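Korkura Play Kitchen Study
Student Project Report
Submitted by Sipho Mahlangu
Trestside College, Department of Home and Family Studies
March 14, 2019

1. Purpose

This project examined how toy food and real cookware can be used together in a tabletop sorting and putting-away activity. The work was carried out for the Korkura playroom in Sonport, which had requested a simple activity that could be set out and cleared by one adult. The budget was limited to 400 rand, and most of the items were therefore borrowed.

2. Materials

The activity uses a stainless steel saucepan with a long handle, a set of toy vegetables, and plain white bowls. A full-size pan was preferred to a toy one. The handle is riveted and does not work loose, and the wide opening accepts even the largest pieces in the set. The toy vegetables were chosen for strong color and clear shape. The red chili pepper and the orange carrot can be told apart at once, while the yellow and green pepper was included as a harder item to sort by color.

A dark tabletop was selected after a patterned cloth proved distracting in the first trial – the smaller pieces were difficult to find against it. A white lamp was placed at the table for evening sessions.

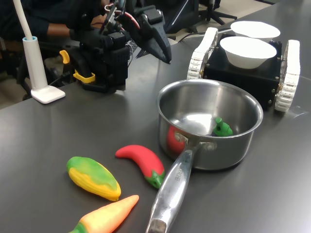
3. Procedure

Each session began with the vegetables on the table beside the pan. The participant was asked to put them into the pan, and later to move them to the bowls by color. Sessions were kept short and ended when all pieces had been put away. A total of 19 sessions were held, of which 11 took place in the evening.

Between sessions the pan was emptied and the vegetables were returned to the table, close to the handle. The tomato was easily overlooked at this stage, as it tends to roll against the base of the pan.
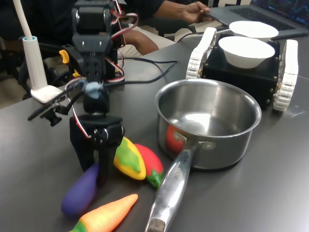
4. Findings

Participants used the pan readily and with little instruction. Sorting by color took longer than filling the pan, chiefly on account of the two-colored pepper. In 3 sessions the long handle was knocked and the pan turned on the table. Polished steel also reflects the lamp strongly, and one supervisor, Ms. Maluleke, noted that this made pieces inside the pan harder to see.

5. Recommendations

The handle should point away from the participant's sleeve. The lamp should be angled toward the table surface – not into the pan. A storage box with a lid is to be purchased before the playroom reopens in June.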